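Workshop > Notebooks > Play kitchen refresh

30 September 2019
Adhiambo Lema

Started on the play kitchen stuff this morning, finally. I wanted the lot out on the white table before deciding what goes in which kit, because every time I sort straight out of the tub I end up with two sets of cookware and no food (see May, sigh).

The plan is still one small kit per family for the Caltitz loan shelf, and each kit needs something to cook in, something to cook with, something to serve on and a bit of food. The green colander is my favourite thing in the whole tub and I'll fight anyone who wants to put it in the spares! It's big enough to hold most of the food, so I'm thinking it can double as the fruit bowl.

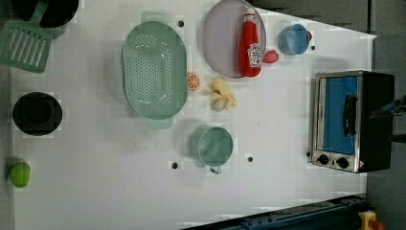 Kitchen bits on the white table, before sorting. Toaster oven at right.

Couple of notes on what's there. The black pot and the pan can stay together, and the slotted spatula goes with them. The ketchup bottle is popular (the kids at Sandhu went straight for it) so it travels with the plate. I can't decide what the pale yellow thing is. I've been saying ginger, but it could be bananas, so I'm leaving it off the printed card until someone has a better idea. Orange slice and strawberry are easy, they go on the card as they are.

The toaster oven is the awkward one. It won't fit the Ivari boxes with the lid down, I tried it both ways. Either it gets its own box or it stays here for the drop-in mornings. Leaning toward the second.

Labels: Stevunari quoted for 1000 and we need 128, so I've asked if they'll do a short run. If not I'll use the label maker and my own colouring-in.

Still to do: wash the cups, find the missing lid, measure the toaster oven properly and write the number down this time.

Workshop notebook | Contact the workshop | Back to top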